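Gerier project – progress report, software work package

During the reporting period the team completed the new approach planner for shelf picking. It now takes its obstacle map from the wrist camera and recalculates the path when neighbouring items stand close together. Of 304 planned approaches, 113 still required a second look from the camera.

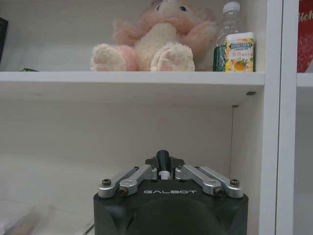
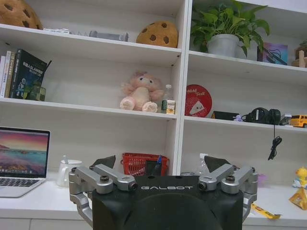 Rahel Rüegg has asked that the second looks be logged separately, as they affect the cycle time agreed in November. The log format will be changed accordingly – delivery is planned with release 3.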